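Cords, cables and string - stuff that works at our house

Quick one this month, the gutters are still waiting and it's getting dark by 5.

Most of the mess in our drawers was cords. Chargers, twine, shoelaces, the lead off a radio we gave away years ago. Took me one evening to sort it. Do it before the December lights come down out of the attic or you'll have two messes.

First, dump everything out on the bed or a big table. Don't sort in the drawer. Doesn't work, you just stir it.

Getting knots out. Never pull the ends. Loosen the whole lump first, pull it gently outward from the middle like you're fluffing a pillow. Then find one end and back it out loop by loop. A knitting needle or a blunt pencil gets into the tight spots. For cotton string a pinch of talc or cornstarch helps it slide. Not on anything with a plug, obviously.

Still stuck after 10 minutes? If it's twine, cut it. Twine is cheap. Short bits go in a jar for tying up tomatoes. 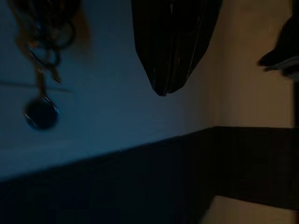 Shoelaces: soak in warm water and a spoon of dish soap, 20 minutes, rub, rinse, hang over the shower rail. White ones can have a bit of oxygen bleach. Frayed ends - dab of clear nail polish, twist, let it dry standing up in a glass. Harasport laces are too long for kids' shoes, I cut ours down to 55 cm and polish the new ends the same way.

Storing. Toilet paper tubes, one cord per tube, write on the tube what it belongs to. Ugly but you can read it. Bread bag tags on the plug end are good too. Rubber bands go sticky after a summer in the garage, so no. Velcro strips are better, the hardware store in Flundstead sells them by the roll and one roll did our whole house with some left over.

Extension cords: over-under coiling. One loop normal, next loop flipped under. Feels wrong for a week and then your hands just do it. Do not wrap them round your elbow, they come out twisted every time. Panagiotis Michailidis wrote in after the last page to say he hangs his on old paint can handles, screwed to a stud. Tried it, works great. Thanks Panagiotis.

Check cords while your at it. Cracked jacket, bent prong, warm plug - out. Tape is not a repair.

Old chargers. If you don't know what it's for, put it in a bag with the month on it. A year goes by and you haven't opened the bag, take it to the electronics recycling. Not the trash.

Jute twine smells musty? Leave it in a paper bag with baking soda overnight, shake it off outside. Ball it up again from the center so it feeds without rolling all over teh floor. A clean teapot makes a good holder, string comes out the spout.

Next time: stuck jar lids, and the Paria pan question, lots of you asked.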